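Stellenausschreibung: Sachbearbeitung Teilnehmendenverwaltung und Schriftgutablage (m/w/d)

Rinura Bildungswerk, Geschäftsstelle Trandton
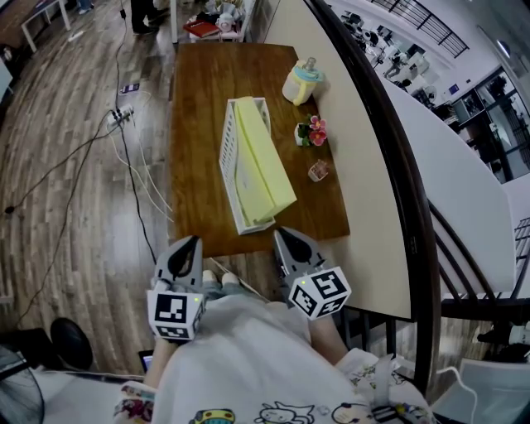

Über uns

Das Rinura Bildungswerk ist ein gemeinnütziger Träger der allgemeinen und beruflichen Weiterbildung. In der Geschäftsstelle Trandton werden Sprachkurse, Grundbildungsangebote und Vorbereitungslehrgänge auf nachträgliche Schulabschlüsse geplant und abgerechnet. Die Geschäftsstelle betreut 11 Kursorte in der Stadt und im Umland. Träger des Bildungswerks ist der Verein Stakel e. V.

Für den Bereich Kursorganisation suchen wir zum September eine Sachbearbeiterin oder einen Sachbearbeiter. Die Stelle ist unbefristet und umfasst 100 Prozent der regelmäßigen Arbeitszeit. Eine Besetzung in Teilzeit ist möglich, sofern die ganztägige Wahrnehmung der Aufgaben durch zwei Personen sichergestellt werden kann.

Ihre Aufgaben

Anlage und Pflege der Teilnehmendenakten in Papierform und im Fachverfahren Org
Prüfung der Anmeldeunterlagen auf Vollständigkeit, Nachforderung fehlender Nachweise
Ausstellung von Teilnahmebescheinigungen und Zweitschriften
Erfassung der Anwesenheitslisten und Weitergabe an die Abrechnungsstelle
Überwachung der Aufbewahrungsfristen, Vorbereitung der Aktenaussonderung
Telefonische und persönliche Auskunft während der Sprechzeiten
Mitwirkung bei der Vorbereitung von Einstufungstests und Prüfungsterminen

Ein Teil des Altbestandes wird derzeit in das Fachverfahren übernommen. Bis zum Abschluss der Übernahme ist die Papierakte maßgeblich. Die Bereitschaft, beide Ablagen nebeneinander zu führen, wird daher vorausgesetzt.

Ihr Profil

Erforderlich ist eine abgeschlossene Berufsausbildung als Verwaltungsfachangestellte oder Verwaltungsfachangestellter, als Kauffrau oder Kaufmann für Büromanagement oder in einem vergleichbaren Beruf. Bewerberinnen und Bewerber ohne einschlägigen Abschluss können berücksichtigt werden, wenn sie eine mehrjährige Tätigkeit in einer Registratur, einem Schulsekretariat oder einer Kursverwaltung nachweisen.

Darüber hinaus erwarten wir:

sichere Kenntnisse der deutschen Rechtschreibung und der Regeln des Geschäftsbriefverkehrs
Übung im Umgang mit Textverarbeitung und Tabellenkalkulation
Kenntnisse der datenschutzrechtlichen Vorschriften oder die Bereitschaft, sich diese anzueignen
sorgfältige Arbeitsweise auch bei wiederkehrenden Tätigkeiten
einen zugewandten Umgang mit Menschen, die Deutsch erst erlernen

Von Vorteil sind Kenntnisse in einer weiteren Sprache, insbesondere Arabisch, Ukrainisch, Spanisch oder Griechisch. Erfahrungen mit dem Fachverfahren Org sind nicht erforderlich; die Einarbeitung erfolgt im Hause.

Wir bieten

ein unbefristetes Beschäftigungsverhältnis mit 30 Tagen Erholungsurlaub
eine betriebliche Altersversorgung
gleitende Arbeitszeit außerhalb der Sprechzeiten
einen Zuschuss zum Abonnement des Nahverkehrs
die kostenfreie Teilnahme an Kursen des eigenen Programms, soweit Plätze verfügbar sind
eine strukturierte Einarbeitung durch die bisherige Stelleninhaberin, Frau Amparo Marín

Die Vergütung richtet sich nach der Haustarifordnung des Trägervereins. Die Einstufung erfolgt unter Anrechnung einschlägiger Vorzeiten. Über die Höhe der Eingangsvergütung erteilt die Personalstelle auf Anfrage Auskunft.

Arbeitsort und Arbeitszeit

Arbeitsort ist die Geschäftsstelle Trandton, 1. Obergeschoss. Der Zugang ist über den Aufzug im Hof stufenlos möglich. Am Dienstag finden verlängerte Sprechzeiten bis 18.30 Uhr statt, die im Wechsel mit den übrigen Beschäftigten des Bereichs abzudecken sind. Während der Anmeldephasen zu Beginn der Semester kann es zu Mehrarbeit kommen, die durch Freizeit ausgeglichen wird. Tageweises mobiles Arbeiten ist nach Abschluss der Probezeit und in Abstimmung mit der Bereichsleitung zulässig. Papierakten dürfen hierfür nicht aus der Geschäftsstelle entfernt werden.

Chancengleichheit

Bewerbungen von Menschen aller Nationalitäten sind ausdrücklich erwünscht. Schwerbehinderte und ihnen gleichgestellte Bewerberinnen und Bewerber werden bei gleicher Eignung bevorzugt eingestellt. Ein entsprechender Nachweis ist der Bewerbung in Kopie beizufügen.

Bewerbungsverfahren

Bitte richten Sie Ihre Bewerbung mit Anschreiben, tabellarischem Lebenslauf und Zeugniskopien an die Personalstelle, zu Händen von Frau Nadège Chauvin. Geben Sie im Betreff die Kennziffer TR-99 an. Bewerbungen auf elektronischem Weg sind als eine zusammenhängende PDF-Datei einzureichen. Bei postalischen Bewerbungen bitten wir, auf Mappen und Klarsichthüllen zu verzichten. Eine Rücksendung erfolgt nur, wenn ein ausreichend frankierter Umschlag beiliegt; andernfalls werden die Unterlagen nach Abschluss des Verfahrens datenschutzgerecht vernichtet.

Die Vorstellungsgespräche werden in der Geschäftsstelle geführt. Bestandteil des Gesprächs ist eine kurze schriftliche Arbeitsprobe, in der eine Kursanmeldung auf Vollständigkeit zu prüfen und ein Nachforderungsschreiben zu entwerfen ist. Hilfsmittel werden gestellt. Kosten, die im Zusammenhang mit der Bewerbung oder der Anreise entstehen, können nicht erstattet werden.

Fachliche Auskünfte zum Aufgabengebiet erteilt der Leiter des Bereichs Kursorganisation, Herr Ragnvald Engebretsen. Fragen zum Ablauf des Verfahrens beantwortet die Personalstelle.

Mit der Einreichung der Bewerbung nehmen Sie zur Kenntnis, dass Ihre Angaben für die Dauer des Auswahlverfahrens gespeichert werden. Die vollständigen Hinweise zur Datenverarbeitung liegen in der Personalstelle aus und werden auf Wunsch zugesandt.

Rinura Bildungswerk
Geschäftsstelle Trandton
Die Geschäftsführung
Kyriaki Lambrakis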